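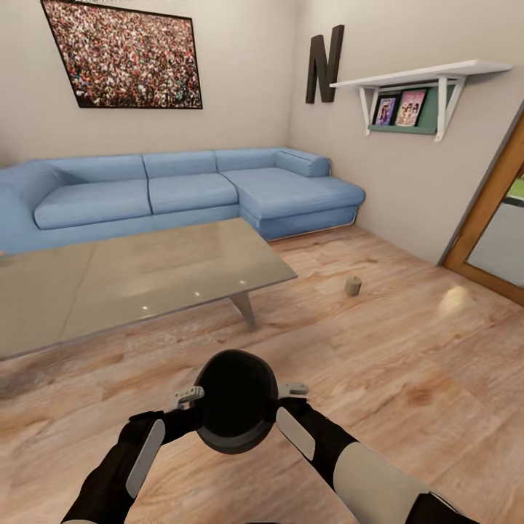
Home | Open studies | Past results | Travel directions | Contact

Call for participants: household water use and hardness study, Puleddale

The Doherty Water Laboratory is recruiting 200 households in Puleddale for a study of tap water hardness and scale formation. Enrollment opens in August and closes when all places are filled. The study runs for 40 weeks.

Puleddale is supplied from two well fields with different mineral content, and the blend changes with demand. Published figures are averages taken at the treatment plant. They do not show what reaches a kitchen tap at the far end of the network, or how long water has stood in the pipe. The study will measure both.

Who can take part

Applicants must be 18 or older and must live full time at an address served by the Puleddale main. Renters may apply with written permission from the property owner. Homes with a whole-house softener are eligible if the softener has a bypass valve. Homes on private wells are not eligible.

What you will do

Each household receives a Jilden inline meter, a box of sample bottles and prepaid mailing labels. The meter is fitted under the kitchen sink by our technician, and the visit takes up to 3 hours. Once a week you will draw a first-flush sample before 8 a.m., before any other tap or toilet in the home has been used, and a second sample after running the cold tap for two minutes. 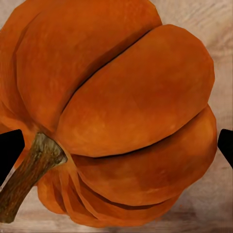

Samples must be capped, labeled with the draw time and mailed the same day. Water use is logged automatically and sent to us through the Clikico data service. The meter does not record which appliance is running. You will also be asked to fill in a short monthly form on descaling, filter changes and plumbing work.

Please do not install or remove a softener during the study. If a repair makes this necessary, tell us and the household will be moved to a separate group – you will not lose your place or your payment.

Payment

Households that complete the study receive $925, paid in two parts: $200 at the midpoint and the balance after the meter is returned. Households that withdraw before the midpoint are not paid but have no costs to cover. Removal of the meter is free in all cases.

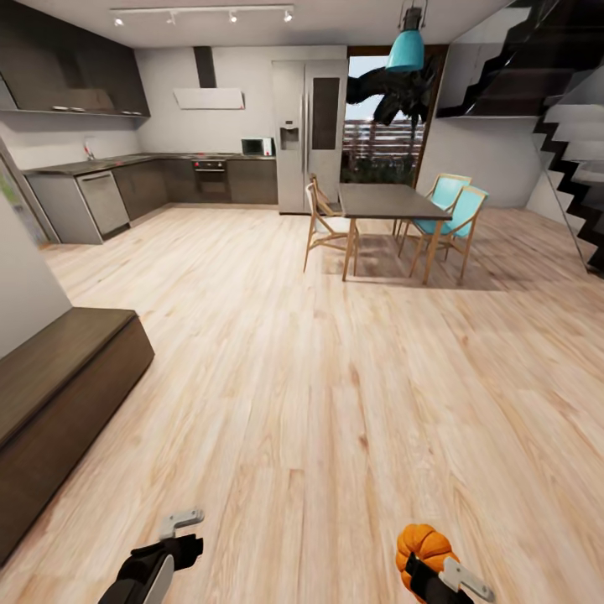 How to apply

Request a form from the study coordinator, Efa Gough, at the laboratory's front desk. Include the age of the building, if known, and the pipe material at the point of entry. Questions about the meter or the fitting visit go to Ghassan Saab, field technician.

Comments

tmarsh_ridge: Does a refrigerator filter count as a softener? Ours is on its own line.

Ghassan Saab: No. List it on the form and draw from the sink tap.

Lorna P.: I work nights and get home after 9. Is the 8 a.m. limit strict?

Efa Gough: It is for the first-flush sample. Another adult in the home can draw it.

pipedown: galvanized pipe here, 1950s house, form sent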